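Handset Lightfoot H2 im Werkstattbetrieb: Aufbau, Greifverhalten, Kabelführung

Getestet wurde der Bausatz an unserem Zweiarmplatz in der Gemeinschaftswerkstatt Utstead, Steuerung über Workelis, Arme vorhanden. Zum Lieferumfang gehören zwei Hände (links und rechts), zwei Adapterflansche, Kabelsatz und Inbusschlüssel. Die Anleitung liegt nur auf Englisch vor und verweist an drei Stellen auf Abbildungen einer älteren Revision.

Aufbau

Die mechanische Montage ist in 60 Minuten erledigt, wenn die Flansche passen. Der linke saß stramm und musste nachgefeilt werden. Die Fingerglieder kommen vormontiert, die Seilzüge müssen selbst gespannt werden. Die Anleitung gibt dafür eine Kraft an, aber keine Messmethode. Wir haben mit einer Federwaage gearbeitet und alle Züge nach dem ersten Abend nachgestellt. Als Unterlage dient blauer Stoff auf der Tischplatte, dahinter hängt ein dunkler Vorhang als ruhiger Hintergrund für die Bildverarbeitung. 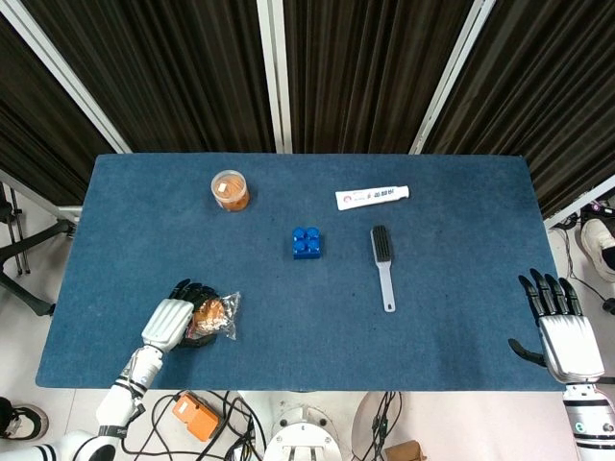 Die Kalibrierung läuft pro Hand getrennt und verlangt jeweils eine vollständig geöffnete Ausgangsstellung. Bricht man sie ab, bleiben die alten Werte im Speicher, ohne Warnung. Wer mit zwei Händen arbeitet, sollte die Parametersätze sofort eindeutig benennen. Die Vorgabe lautet bei beiden schlicht "default".

Greifverhalten

Geprüft wurde mit Alltagsteilen: Klemmbaustein, Tube, Bürste, verpacktes Gebäck, Kunststoffdose mit Deckel. Der Baustein ist unkritisch. Bei der Tube hängt das Ergebnis stark davon ab, ob sie am Falz oder in der Mitte gefasst wird. Der Bürstenstiel liegt flach auf, die Fingerkuppen kommen nur knapp darunter. Hier fehlt der Hand eine schmalere Spitze. Folienverpackungen gehen besser als erwartet, sofern der Strom begrenzt wird. Mit der Werkseinstellung wird das Gebäck gequetscht, bei einem Grenzwert von 1000 in der Konfigurationsdatei (Einheit undokumentiert) bleibt es heil.

Nach 3000 Schließzyklen zeigte ein Zug am rechten Zeigefinger Spiel. Nachspannen genügte. Ein Ersatzzug liegt nicht bei.
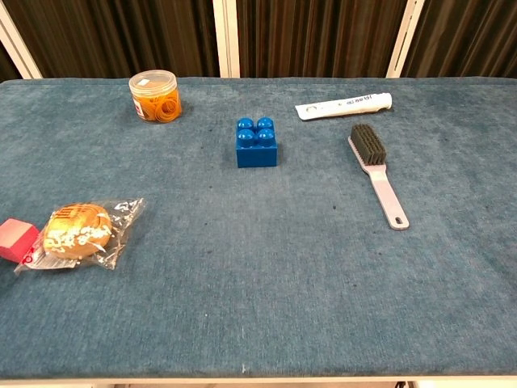
Kieran Rowbotham widerspricht in einem Punkt: Das Spiel komme bei seinem Satz nicht vom Zug, sondern von der Umlenkrolle, deren Achse nur eingepresst sei. Er habe sie gegen eine verschraubte getauscht und seither nicht mehr nachgestellt. Den Grenzwert halte er für zu hoch, sobald weiche Teile ohne Verpackung auf dem Tisch liegen.

Die Rolle haben wir daraufhin nachgemessen. Axialspiel ist vorhanden, an der linken Hand weniger. Eine verschraubte Achse ist bestellt, das Ergebnis wird hier nachgetragen.

Kabel und Software

Schwachpunkt bleibt die Kabelführung. Zugentlastungen fehlen, die Leitungen sind für einen bodennahen Schaltkasten knapp bemessen. Der Treiber für Workelis lief ohne Anpassung, der ältere für Jirine verliert nach einem Neustart die Zuordnung links/rechts.

Wertung

Mechanik gut, Dokumentation mangelhaft, Ersatzteilversorgung ungeklärt. Für Werkstätten mit Erfahrung an Seilzügen geeignet, als erster Bausatz nicht. Firmwarestand beim Test: 2, ausgeliefert im November.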